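Thread by Lorcan Keogh
November 28, 2019

1/ Right, the soup thread. I've been promising this one since April and it's finally cold enough. Sixty different soups in one year, all made in a very small kitchen in Garnotbridge, and I have never been so happy about lunch. Get a cup of tea, it's a long one!

2/ Hello first of all to the 2,538 of you who followed me for bread and have put up with months of leeks. There's a bit of bread at the end. Mostly it's leeks.

3/ Start with the onions and give them far longer than the recipe says. Recipes say five minutes and it's never five minutes. I put mine on low with a lid and a pinch of salt and go and do something else for half an hour. They should be soft enough to squash with a spoon and smell sweet.

4/ Butter or oil? Both, if you have both. Butter for anything with potato, oil for anything with tomato, and a splash of each for the "what's in the fridge" kind (which was about a third of the sixty, if I'm being truthful).

5/ Number one in the notebook, and still my favourite: leek and potato, no cream. Three fat leeks, two floury potatoes, one onion, butter, water, white pepper. Blend half of it and leave the other half lumpy. I could eat this every day from now until spring.

6/ Water is fine, by the way! I used to think you had to have stock for everything. With leeks, peas or carrots I now like plain water better, the soup tastes more of the vegetable. Save the good stock for barley and for onion soup.

7/ The worst of the sixty was cucumber and mint, served hot. I don't know what I was thinking. It tasted like somebody had boiled a salad. My sister still brings it up.

8/ Biggest surprise: lettuce and pea. You take the sad outer leaves off a round lettuce, wilt them in butter, add frozen peas and water, six minutes, blend. Bright green, costs next to nothing, and people ask what's in it and then don't believe you.

9/ Zorica Berisha, who has the stall by the bridge, taught me to roast the peppers until they're properly black. I'd always lost my nerve and taken them out at brown. Black all over, into a bowl with a plate on top, leave them alone, then the skins slide off in your fingers. Wonderful!

10/ She also puts a spoon of vinegar into bean soup right at the end. I tried it that same night and then went back and tried it in everything. Lentil, yes. Cabbage, yes. Parsnip, a very small yes. Pumpkin, no.

11/ On the subject of lentils: red ones fall apart and thicken the pan for you, green ones stay whole. I use red when I'm hungry now and green when I've planned ahead. Rinse both. Don't salt the water too hard at the start, you can always add more at the table.

12/ Someone asked if I weigh things. Hardly ever, except once, when I wanted to know how much squash I really had after peeling. 704 grams from what looked like an enormous one. Peeling a squash is the only job in soup I don't enjoy.

13/ So now I don't peel it. Cut it in half, scoop the seeds, roast it face down until it sags, then spoon the flesh out. Twice as easy and it tastes better too. Roast a whole head of garlic next to it and squeeze that in as well.

14/ Cheese rinds! Keep the hard end of the Parmesan in the freezer and drop it into minestrone with the beans. Fish it out before you blend anything. I forgot once and the noise was terrible.

15/ Bread in soup deserves its own thread (and will get one). Short version: stale crusts, torn up, stirred into tomato soup for the last ten minutes with a lot of olive oil. It goes thick and silky and a bowl of it will see you through to bedtime.

16/ Cooling it down. A big pan holds its heat for ages, so I stand mine in a sink of cold water and stir it now and then, and it's in the fridge within the hour. If I'm feeling lazy I ladle it into a wide roasting tin, which works just as well and makes more washing up.

17/ Freezing: flat in bags, laid on a tray until they're solid, then stood up like books. Leave the cream and the pasta out and add them when you reheat. Potato soups go a bit grainy in the freezer, but a quick whizz with the stick blender brings them back.

18/ And write on everything. In November every frozen soup is the same shade of orange. I keep a dry-wipe pen with the pans and put the name and the day on the tub lid, then rub it off with kitchen roll when the tub's empty. If you write on bags, use a permanent one, the dry-wipe comes off on your hands.

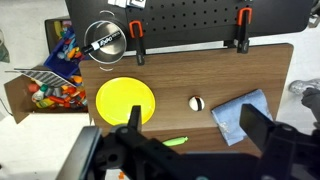 19/ Toppings, in order of how often I reach for them: black pepper and good oil, fried breadcrumbs, toasted pumpkin seeds, a spoon of yoghurt, crispy sage. The breadcrumbs are the ones to learn. Butter, crumbs, a scrap of lemon zest, keep them moving until they're the colour of toast.

20/ A few of you wanted the barley one I made for my neighbour Mrs Lynch. Onion, carrot, celery, a handful of pearl barley, stock, thyme, an hour with the lid half on. Parsley at the end, loads of it. It drinks up the liquid overnight, so loosen it with hot water the next day. She had two bowls and took some home in a jar.

21/ Too salty? More water and a potato's worth of patience. I've read that the potato soaks up the salt and I'm not convinced it does, but it gives you more soup to spread the salt through, so in it goes. Too bland is nearly always salt or something sour. Try lemon before you try chilli.

22/ The promised bread: soda bread. Wholemeal flour, a bit of white, bicarb, salt, buttermilk, stirred together with one hand and straight into a hot oven with a deep cross cut in the top. It's done by the time the onions are. Eat it the same day with far too much butter.

23/ Still on my list for this winter: a proper fish soup, something with chestnuts, nettle again when they come up, and a beetroot one that doesn't taste of the garden. If your gran had a beetroot soup, please please send it to me.

24/ Tonight it's number one again, leek and potato, and the leeks are already in the butter. Tell me what's in your pan! I'll read every reply once I've eaten.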